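Wamwood Residents' Forum
Board: Shared Facilities
Topic: Proposed charges for the Carkance meeting room

FacilitiesDesk_Wamwood
Posted Nov 9, 2025
Members are advised that the hire charge for the Carkance meeting room is under review. Income last year was £2,000, against running costs of £1,000 for heating and cleaning. It is proposed that resident groups continue to pay £11 per session and that outside bodies pay £43. Comments are invited before the new rates take effect in January.

plot_nineteen
The proposal for outside bodies is reasonable. I would ask that the resident rate be reduced. On the figures given, the room already brings in twice what it costs to run, and I see no case for holding the charge where it is.

Vokholm_Terrace
I must disagree with the previous member. The figures cover heating and cleaning only. Floor repairs, decoration and replacement chairs are paid for from the same income, and a lower rate would leave nothing for them.

plot_nineteen
If repairs are to be paid from hire income, the costs should have been published with the notice. Members cannot comment properly on half an account.

FacilitiesDesk_Wamwood
The point is accepted. A full statement of repair costs will be added to this topic. The Savchuk Lane entrance door is the largest item.

hallkeeper_b
May I also raise the condition in which the room is left? Users should clear the tables at the end of each session and put chairs back against the wall. A basket on the table is no trouble to anyone, but cups and food are another matter. 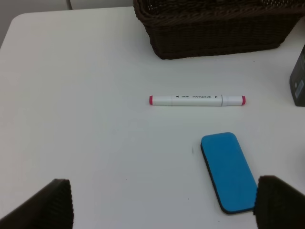 Will groups that have already booked for the spring pay the new rate?

FacilitiesDesk_Wamwood
Bookings confirmed before the change will be honoured at the rate quoted at the time.

Vokholm_Terrace
Thank you. I would still prefer a deposit for outside bodies, returned once the room has been checked.

plot_nineteen
A deposit would put off the smaller societies. I am opposed to it.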